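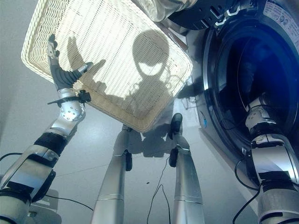 White wicker basket from underneath, with the light coming through the weave.

Print this page | E-mail this page
Last updated: May

Thevar Reuse Shop - progress report to the Briltovura Fund, second half of the grant

Hello again, and thanks for letting me write this the way I talk. Apinya Chareonsuk told me at the last catch-up that you'd sooner have a letter than a spreadsheet, so this is the letter and the spreadsheet is coming separately (Rosine is finishing it, she's much better at columns than I am).

The shop

We're open four days a week now, up from three. Saturday is still the big one and by ten in the morning the parking out front is hopeless. The extra day is Wednesday, two till seven, and I'll admit I argued against it. I thought we'd sit there drinking tea. Rosine Jacquet pushed for it on the grounds that people who work shifts at the cannery never got a look in, and she was right, the after-five crowd is steady and they buy furniture. Real furniture! Two wardrobes went in the first week.

In the first half of the grant we were averaging 43 sales on a Saturday. We're now at 58. The target in the agreement was 60, so we're not there yet and I won't pretend we are, but we've got until the end of the period and the winter coats haven't gone out yet.

What sells has changed too. Kitchen things walk out the door, and so does anything for storage, meaning baskets, tins, crates, old suitcases. Wicker in particular has gone a bit mad. We used to put it out at a dollar to get rid of it, and now Nuanchan washes it, lets it dry properly in the back, mends the odd loose end and prices it at eight. Books are slow. Glassware is very slow and I'd like to stop accepting it for a while, which I know is a change from the plan, so please tell me if that's a problem on your side.

Repair bench

This is the part I'm happiest about. Josphat Muriithi has the bench running two evenings a week and it's booked out most of the time. Lamps, toasters, chairs with wobbly legs, a very sad accordion. He's trained two people up to do basic electrical testing so it no longer all falls over when he's on nights. The test and tag machine you paid for is a Vokberg and it's been good, apart from the printer part, which chews labels if you leave the roll in over a damp weekend. We keep the roll in a biscuit tin now.

The waiting list for sewing repairs got silly in the autumn. Anong Khamphan offered to run it as a drop-in instead, so people sit down beside her and do their own zip while she does somebody else's hem. It's slower per item and noisier than I'd like (the machines are right beside the till) but the list is gone.

Money

We budgeted $400 for shelving and spent all of it, then needed more because the floor slopes and half the units had to be fixed to the wall. I covered the difference from shop takings, and it's marked in the spreadsheet in yellow. Nothing else has gone over. The van line is well under, mostly because Cirnness Haulage has been letting us put bulky pickups on their return run for the cost of the fuel. That's a handshake arrangement and I wouldn't want to build next year's budget on it.

What hasn't gone well

The school visits. We said we'd host one a month and we've done two in total. The first was great, the second got moved three times and then half the class had a bug. The teachers are keen but the bus is the sticking point, they can't get one before lunch and we can't have thirty kids in the shop on an open afternoon. Rosine's idea is to take the repair bench to them. I'd like to use some of the leftover van money for that if you agree.

Also the roof. The leak over the back room is better than it was but it isn't fixed, and the landlord has gone quiet. We've moved the soft furnishings to the dry side and put the garden tools under the drip.

Next few months

Coats and blankets go out first. Then I want to have another go at the delivery service for people without cars, starting with just Thevar itself and leaving the farms until we know how long a run takes. Josphat wants a second bench. I've told him to wait for your answer on the next round, and he's told me he's already found the timber.

If you'd like to visit, come on a Wednesday after five, you'll get a chair and a cup of tea. On a Saturday you'll get an apron.

Print this page | E-mail this page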